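Serving tray

A serving tray is a shallow, flat-bottomed carrier used to move food, drink and tableware between a kitchen and the place where they are eaten. Most have a raised rim or lip to stop items sliding off. Trays are made in wood, metal, plastic, melamine, glass and woven cane, and are usually rectangular, oval or round.

Construction

Wooden trays are made either from a single board hollowed out by hand or machine, or from a flat base with separate sides glued and pinned around it. Hardwoods are preferred, as softwoods dent easily. Handles may be fixed to the rim, shaped from the ends of the tray or cut through as slots. A cut-out handle adds no height, so trays of this type stack closely in a cupboard. 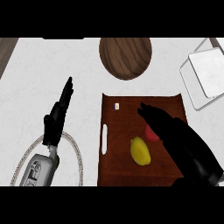
Computer rendering of a dark reddish-brown wooden tray with a cut-out handle, on a pale countertop

Finishes include oil, wax, lacquer and varnish. Lacquer gives a glossy surface that resists spills but shows scratches, while oiled trays need recoating from time to time. Wooden trays are generally washed by hand and dried upright - long soaking can cause the base to warp or the joints to open.

Use

Butler's trays have hinged sides and sit on a folding stand. Bed trays have short legs. Waiters' trays are commonly round, with a cork or rubber surface for grip, and are carried on one hand with the heaviest glasses near the centre.

See also

Platter
Tea trolley
Lazy Susan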